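How to Fold a Heavy Winter Coat for Storage

A thick coat with a full zipper, snaps and knit cuffs does not fold like a sweater. The filling pushes back, the sleeves slide around, and the zipper makes a hard ridge wherever it gets bent. The method on this page takes 4 minutes once you have done it a few times. I usually do it in April, when the hall closet needs the room back, and undo it in October.

What you need

A flat surface larger than the coat. A bed is the best one in most homes. The floor works if it is clean.
A lidded bin or a cotton storage bag. I use a Trineo bin that holds 40 liters, and one adult coat fits with space left for a scarf.
A lint roller.
A small pair of scissors for loose threads.

Before you fold

Empty every pocket, including the inside ones. Coins and keys leave dents in the cloth over a summer.

Check the care label and wash the coat if it needs it. Body oil on the collar and cuffs will set if it is put away dirty. Let the coat hang for a full day after washing, even if it feels dry on the outside. The seams and the ribbed cuffs hold water the longest.

Go over the front and back with the lint roller. Trim any loose ends of thread close to the cloth, but don't pull them. Pulling can open a whole line of decorative stitching.

Laying it out

Make the bed first so the cover is flat. Lay the coat on its back with the collar toward the pillows and the zipper facing you. Close the zipper before you do anything else. An open zipper lets the two front panels shift apart, and the teeth can catch on the lining.
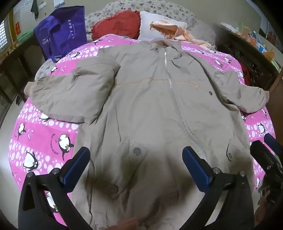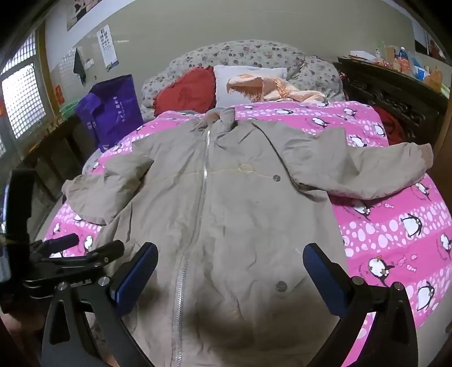

Smooth the body from the collar down with the flat of your hand. Get the zipper as straight as you can, because a curve at this stage turns into a twist by the second fold. Fasten the pocket snaps so the flaps lie down. If the collar is bunched, open it out and lay it flat, then press the neck lightly to let the air out.

Folding

1. Bring one sleeve straight across the chest. The cuff should reach the opposite side seam. If it goes past, turn the end back on itself.

2. Do the same with the other sleeve, a little lower down, so the two don't stack into a lump.

3. Fold each side in toward the zipper, but leave the zipper itself uncovered. You should have a long rectangle.

4. Press down slowly from the hem to the collar. Padded coats need two or three passes.

5. Fold the hem up to the middle, then fold again to the collar. Keep the bends loose where they cross the zipper.

Vanderleia Rezende wrote in to say she puts a rolled hand towel inside the first bend to keep the zipper from kinking. I have tried it and it helps with metal teeth. With plastic ones I skip it.

Storing

Put the coat in the bin with the collar on top. Don't stack anything heavy over it, and keep it out of the attic if yours gets hot. Vacuum bags are fine for a move — I would not leave a padded coat in one for the whole season.

When you take it out, hang it on a wide hanger overnight before wearing it. Most of the creases will drop out. For the ones across the back, use a steamer on the low setting and keep it away from the snaps.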